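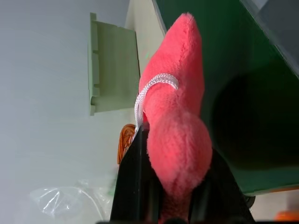

ピンクのぬいぐるみと、白い編みひも。

ぬいぐるみの洗濯、みなさんどうしてますか? わたしは長いこと洗濯機にポイッと入れていたんですが、毛足の短いふわふわの子がゴワゴワになってしまって(泣)、それからはずっと手洗い派です。

まず洗面器に30度以下のぬるま湯を3リットル。おしゃれ着用の洗剤をキャップに少しだけ入れて、手でよーく混ぜます。泡がモコモコになるまで入れるとすすぎが地獄なので、ほんとに少しで!

ひもやリボンがほどけるものは先に外して別洗い。色つきのひもは白い布を濡らして押し当て、色が移らないか見ておきます。縫いつけてあるときは無理に取らず、そのまま一緒にどうぞ。

洗い方は押し洗いだけ。ゴシゴシこすると毛が寝ちゃいます。すすぎは水を替えて4回、最後の水に柔軟剤をちょろっと。

脱水はバスタオルでぐるぐる巻きにして、上から体重をかけてぎゅーっ。タオルは2枚あると安心です。うちではそのあと洗濯ネットに入れて、風通しのいい日陰に平干し。耳やしっぽを洗濯ばさみで留めると跡が残るし、伸びます(やりました)。

半乾きのうちに古い歯ブラシで毛を起こしておくと、仕上がりが全然ちがいますよ〜。中綿は表面より乾くのが遅いので、冬場は丸3日みてください。急ぐときはドライヤーの冷風で。

電池や音の出る部品が入った子は水洗いNG。重曹をふりかけて袋の中でシャカシャカ振り、掃除機で吸い取ります。吸い込み口にストッキングをかぶせるのを忘れずに!

次回は9月に失敗したカーテン洗いの話を書きます。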